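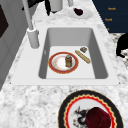
A simulated kitchen from the Tagle scene pack, with a red-rimmed plate, a small jar and a baguette in the sink.

2 min read

Flendico has opened sales of Tagle, a pack of simulated kitchens for teams that train and test household robots. The pack went to a small group of early users in September and can now be ordered by anyone.

Tagle comes with 40 kitchen layouts and 282 loose objects, among them dishes, jars, bread and other food. Users choose a layout, pick a task such as clearing the sink, and the software sets out the objects in a new arrangement for each run. Counters, cabinets and plates can be swapped without rebuilding the room.

Renato Yap, who leads the product at Flendico, said sinks took more work than any other part of the kitchen. "A plate on a table is easy to reach," he said. "A plate at the bottom of a basin has walls on every side, and the faucet gets in the way of the arm. Our early users kept asking for more of those."

Dishes can be loaded clean or with light stains on them. Food can be mixed in with the dishes, so a robot has to sort what gets washed from what goes back on the counter.

Oncombe, which builds a mobile arm for care homes, was one of the early users. Cherry Mae Salazar, a test engineer there, said her team runs 100 sink tasks overnight and reads the results in the morning. She said the layouts were varied enough for her needs but that soft items were a weak point. "Bread behaves like a block of wood when you squeeze it," she said. "We do those tests on real hardware."

Yap said better soft objects are planned for the next update — he did not give a date.

The pack is sold as a yearly license per team, with a lower rate for schools. It does not include robot models, so buyers need to load their own. A free trial with 2 of the layouts is open to anyone who signs up with a work or school email address.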